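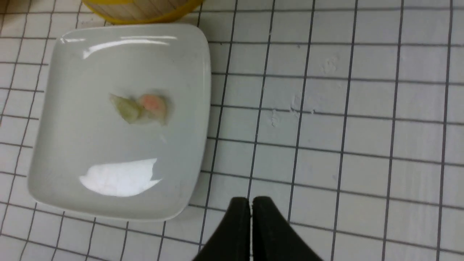 What can go in the kitchen caddy?

Nearly everything left on a plate! Vegetable peelings, fruit skins, bread crusts, rice, pasta, cooked meat and fish, tea leaves, coffee grounds, the odd spoonful of porridge that went cold while you were looking for your keys. Giststead's food waste round takes cooked and raw together, so there's no sorting to do.

Should I scrape plates before washing up?

Please do, even when there are only a couple of scraps left. A rubber spatula is brilliant for this (much kinder to a glaze than a knife) and it gets into the rounded corners of square plates, where sauce loves to hide. Scrape into the caddy first, then wash. Your sink trap will stay clear for far longer.

Do I have to rinse plates before they go in the dishwasher?

No, a good scrape will do. The exception is egg or anything starchy that's going to sit overnight, so give those a quick swill in cold water.

My caddy smells. Help!

It happens to all of us in warm weather. Empty it every other day, wrap fish skins in newspaper and leave the lid open for an hour after washing. A sprinkle of bicarbonate of soda in the bottom works wonders too.

Which liners can I use?

Any compostable liner, or plain newspaper folded into a pouch. The corner shop on Ackroyd Street sells rolls of 12. Carrier bags have to be picked out by hand at the other end, so keep those for something else.

What about oil and fat?

Let it set, then wipe the pan with kitchen paper and pop the paper in. Larger amounts can go to the drum at the Nener Lane tip in a bottle with a tight lid.

Where does it all go?

Off to the composting site at Drodik Farm, and this is the bit we love! 91 streets are on the round now, and the finished compost comes back to the allotments each March. You're welcome to a bucketful, so bring your own bucket and a spade.

When should the outdoor bin be out?

By 7am on your collection day, with the handle pushed forward to lock the lid. Foxes are very good at the other position.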